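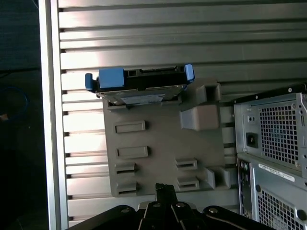
Gray bracket on the slatted panel

Subject: Re: [tomby-users] Board resets when the radio wakes up

Hi Khanyisile,

On Monday Khanyisile Steyn wrote:
> My Tomby board runs fine on the bench supply, but with the
> battery pack it resets every time the radio wakes. I send
> a reading every 300 seconds. Is this a firmware bug?

I don't think it's firmware. Mine did the same until I put a bigger capacitor across the supply pins.
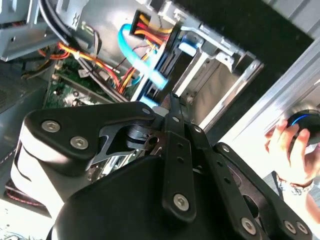 The Tomby regulator is slow to react when the load jumps, and long thin battery leads make it worse. Try shorter wires first. Use something thicker than jumper wire – the blue cable in the computer case in the photo is nearer to what I have in mind, though any decent hookup wire will do. Solder it if you can.

Then check the log. Mine had 1,683 entries and 13 of them were marked BROWNOUT, all within a second of a radio wake.

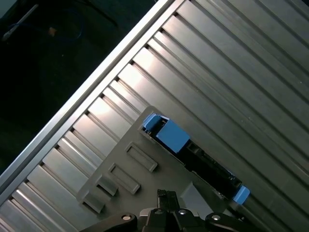

If you see the same thing, turn off the status LED and add a short delay after wake before you send. Nii Fiadzo posted a patch for this in July, but it only applies to the old Grukeck library. With the Osei one you have to edit the wake function by hand.
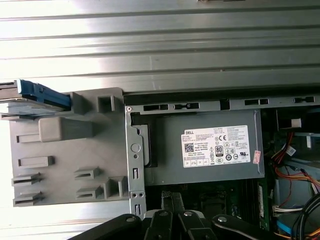
I can send you my version if you want it. It's 561 lines, mostly comments. Please say which board revision you have, as the pins moved.

Mariann Kelemen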